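**Vormachen** (auch *Programmieren durch Demonstration*, englisch *learning from demonstration*) bezeichnet in der Robotik Verfahren, bei denen eine Bewegungsaufgabe nicht als Programmtext, sondern durch Beispielausführungen vorgegeben wird. Aus den aufgezeichneten Gelenkwinkeln, Greiferstellungen und Kamerabildern wird anschließend eine Steuerungsstrategie berechnet.

## Verfahren

Beim *kinästhetischen Führen* bewegt eine Person den nachgiebig geschalteten Arm unmittelbar mit der Hand. Die Methode kommt ohne Eingabegerät aus, eignet sich aber schlecht für mehrgliedrige Hände, deren Finger sich kaum gleichzeitig führen lassen. Außerdem verdeckt die führende Person häufig das Kamerabild.

Bei der *Teleoperation* werden die Bewegungen über Datenhandschuh, Handverfolgung oder einen baugleichen Führungsarm übertragen. Zwischen menschlicher und robotischer Hand ist eine kinematische Abbildung (*Retargeting*) erforderlich – Fingerlängen und Daumenstellung stimmen in der Regel nicht überein.

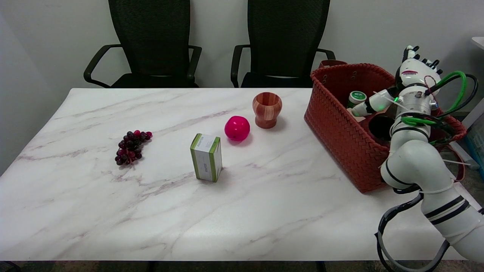
*Roboterarm mit mehrfingriger Hand über einem Korb; auf dem Tisch künstliche Trauben, eine kleine Schachtel und ein Holzbecher*

## Aufzeichnung

Eine einzelne Ausführung wird als Episode bezeichnet. Verbreitet sind Greif- und Ablageaufgaben mit Alltagsgegenständen unterschiedlicher Form, deren Lage zwischen den Episoden verändert wird. Der Datensatz *Tendbridge* umfasst 700 Episoden zu 11 Aufgaben; 200 davon sind der Auswertung vorbehalten. Fehlgriffe mit anschließender Korrektur bleiben darin erhalten und sind gesondert gekennzeichnet.

Die Software *Pokby* speichert Bild- und Gelenkdaten mit gemeinsamer Zeitbasis. Ein Versatz zwischen beiden Strömen führt dazu, dass das Modell den Griff zu früh oder zu spät schließt.

## Grenzen

Ohne Kraftrückmeldung schließen Bedienende die Hand oft fester als nötig, und diese Eigenart geht in das gelernte Verhalten über. Unterschiedliche Vorgehensweisen mehrerer Personen können sich bei der Mittelung gegenseitig stören.

## Siehe auch

- Nachahmungslernen
- Kinematische Kalibrierung
- Tendbridge (Datensatz)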